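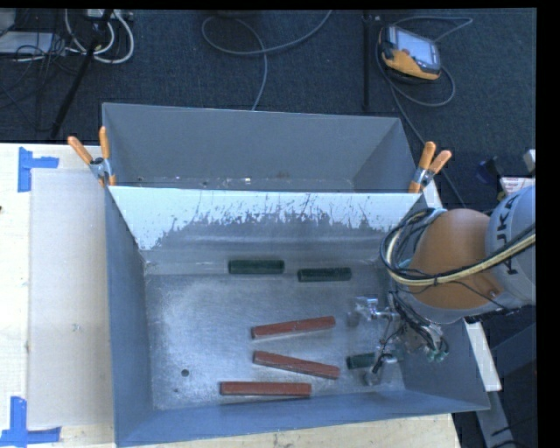 箱の中から積み木をひとつずつ取り出すプログラムを、9月からずっと書き直しています。前に書いた把持計画のほうは、候補をたくさん出して点数をつけ、上から順に試すという素直なつくりで、それはそれで気に入っていたのですが、どうしても認識のところで足を引っ張られるんですね。深度だけで物体を切り分けていたので、間隔があいているものは問題ないのに、寄り集まったものがひとかたまりになってしまう。手前の赤い三本がまさにそうで、上の二本がくさびのように開いた並びは、うちの古い処理だと太い三角形の何かとして扱われてしまいます。緑のほうも、仕切り板の足もとに沿って寝ている一本は、板の一部だと思われがちです。人間の目なら色を見れば一瞬なのに、と毎回ぼやきながら、結局その「色を見れば」をちゃんと入れることにしました。

とはいえ、色を足せばすぐ解決というほど甘くはありませんでした。金属の底は光をよく返すので、白く飛んだところで色相の値が暴れます。最初の版では彩度のしきい値をひとつ決めて全体に当てていたのですが、これだと光っているあたりに小さなごみ領域がぽろぽろ出てきて、計画側が律儀にそれを掴みに行こうとするのです(かわいいといえばかわいい)。いまは明るさに応じてしきい値をずらし、さらに面積が400画素に満たない領域は捨てています。400という数字に深い理由はなく、手元の記録を何度も流して、これなら積み木を落とさないなというところで決めました。

認識の部分は Oltetti という名前の小さなライブラリにまとめてあります。もともとは Furau という、わたしがだらだら育てている計画ツールの中に全部入っていたのですが、ビルドが重くなる一方で、直すたびにお茶を淹れに行く生活になってしまい、とうとう分けました。分けてみると気持ちのいいもので、Oltetti は点群とカラー画像を受け取って、直方体の位置と向きの一覧を返すだけ。Furau はその一覧だけを見て、どれから取るか、どの向きで指を入れるかを考える。境目がはっきりしたおかげで、片方の記録を保存しておいて、もう片方だけを机の上で何度でも試せるようになりました。

取る順番の話も少しだけ。以前は「いちばん点数の高いもの」から取っていましたが、いまは「取ったあとに隣がどれだけ楽になるか」も点に入れています。密集しているところでは、端の一本をどかすだけで残りの候補がぐっと増えることがあるからです。先読みは2手まで。3手にすると計算時間がふくらむわりに、選ぶ一本目はほとんど変わりませんでした。候補の生成は一回につき200個で打ち切っていて、これで計画にかかる時間はほぼ2秒です。もう少し縮めたい気持ちはありますが、まあ、待てない長さではないですよね。

いちばん手こずったのは、じつは壁です。指を開いた幅と、箱の側面までのすき間をきちんと見ていないと、掴み方としては満点なのに腕がそこへ行けない、という候補が上位にずらりと並びます。衝突判定を最後に一度だけかけていたころは、上から順に全部はじかれて「候補なし」と言われ、しょんぼりしていました。そこで、指だけの簡単な形で先にざっくりふるいにかけ、残ったものだけ腕全体で調べるように変えました。仕切り板は傾いているので、垂直な板として近似していたのもよくなかったようです。モデルを測り直して傾きを入れたら、板ぎわの候補がちゃんと残るようになりました。図面を信じすぎてはいけませんね。

残っている宿題は、掴みそこねたときの立て直しです。いまは指の開き具合を見て、空振りらしければ最初から認識をやり直すだけなので、同じところを同じように掴みに行ってしまうことがあります。失敗した候補の近くに減点をつける仕組みを書きかけていて、次の記事ではそのあたりを、うまく動いたら書くつもりです。うまく動かなかったら、たぶんログの色分けの話になります。

2018年11月4日

シェア 2　コメント 3

コメント

Remorton
彩度のしきい値を明るさでずらす話、うちでも同じところで悩んでいたので参考になりました。ずらし方は直線ですか? それとも表を持っているのでしょうか。

筆者
Remortonさん、ありがとうございます。いまは折れ線です。曲線も試したのですが、調整するつまみが増えるばかりで、自分で自分の設定がわからなくなってやめました。

Filip
失敗した場所の減点、時間がたったら薄れるようにしておくといいですよ。うちは消し忘れて、最後の一個だけ永遠に取ってくれない状態になりました。続き、楽しみにしています!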